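Sorted Cans Make Their Way to Rokari Pantry Shelves

December 17, 2022

The Rokari food pantry will change how it packs canned drinks for pickup orders, with each kind of can going into its own clear plastic bin before anything is bagged. The new system was tried out this month in the carpeted room behind the main pantry, and it takes over for all orders after the holidays.
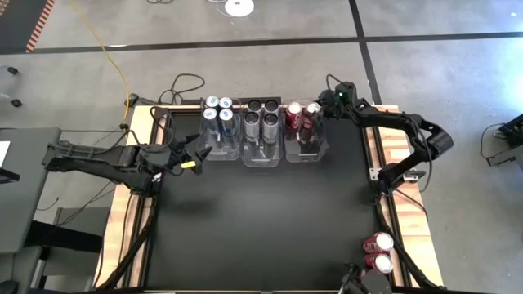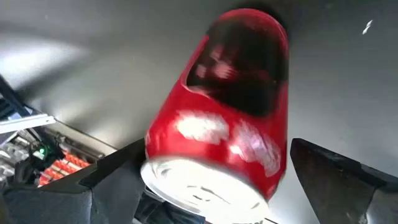

Clear bins of cans along the back of the packing table, and, in the second photo, a red can up close.

Until now, donated drinks were kept in the cardboard cases they came in, and loose cans were put in whatever space was left. Reet Ķēniņš, who runs the pantry's pickup desk, said that worked when most donations came by the case. This year more of them have come as single cans, often mixed together in one grocery bag.

"You would open a case that said one thing and find three other things in it," Ķēniņš said. "Then somebody gets home with four cans of something they can't drink."

The bins on the table have room for four cans each, two by two. Silver-and-blue cans go on the left, tall gray ones in the middle and red ones on the right. A bin that is full is one order. If there is a gap in the bin, it can be seen from the side without lifting anything out, and a packer can fill it from the cans on the table.

Guilan Wei picked the bins after looking at several sizes at Zimby, the housewares store on the same block. Wider ones let the cans slide and tip over, Wei said, and deeper ones were hard to reach into. The pantry bought 27 of them in the first round. Zimby took part of the price off and agreed to hold the same size in stock through April.

The pantry fills 135 pickup orders in a normal week. Most of those include drinks, and drinks have been the most common reason for an order to come back to the desk. Ķēniņš said the pantry does not keep a record of returned orders but plans to start one in January, so that the old way and the new way can be compared.

Cans will also be checked for dents as they are sorted. Those with a dent on the seam or the rim are set aside and thrown out. Small dents on the body are fine, and those cans will go out as usual.

Mali Craddock, who has been picking up orders for her mother and an elderly neighbor, said she would be glad to see the drinks sorted ahead of time. Her mother is diabetic and can only have the sugar-free kinds.

"I go through the bag in the parking lot every time," Craddock said. "It's cold out there now."

People who order by phone will be asked which kind of drink they want, with a second choice in case the first has run out. The paper form at the desk has a new line for the same thing. Old forms will be accepted until they are used up.

The change covers drinks only. Soup, vegetables and beans will stay on the open shelves along the north wall, where people choose their own. Saron Tsegaye, the pantry's assistant manager, said there has been some talk of using bins for baby food as well — the jars are small and get lost behind larger items — but no date has been set.

The Rokari pantry is open for drop-offs on weekday mornings at the side entrance. Single cans are welcome and do not need to be sorted first. Glass bottles cannot be accepted. The pickup desk will be closed for 2 days at the end of the month for a shelf count, and orders placed before then will be held under the customer's name.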